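Moving to Limham, three months later

8 Nov 2022

We came to Limham in August with 141 boxes and a cat who did not agree. I numbered every box, and still I am looking for the one with the winter curtains. Jörg Ruppert from the second floor lent us his trolley, and also his back -- I owe him a dinner.

The rent is higher than in Elten, but the train takes only 90 minutes to my mother. In the evenings I walk by the water and practise my new words aloud.
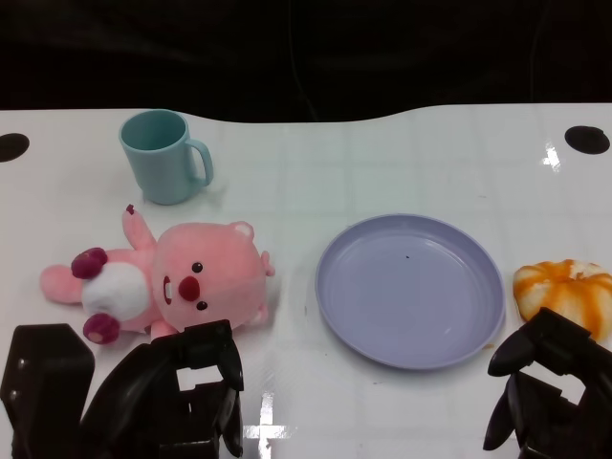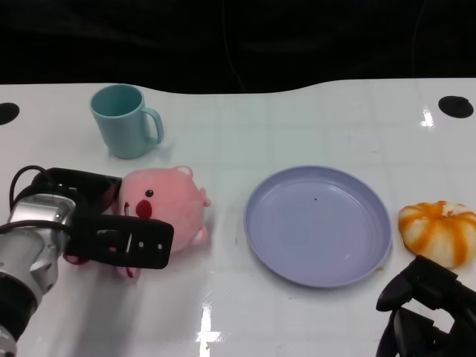
The white tabletop, two pictures. The teal mug is in the first.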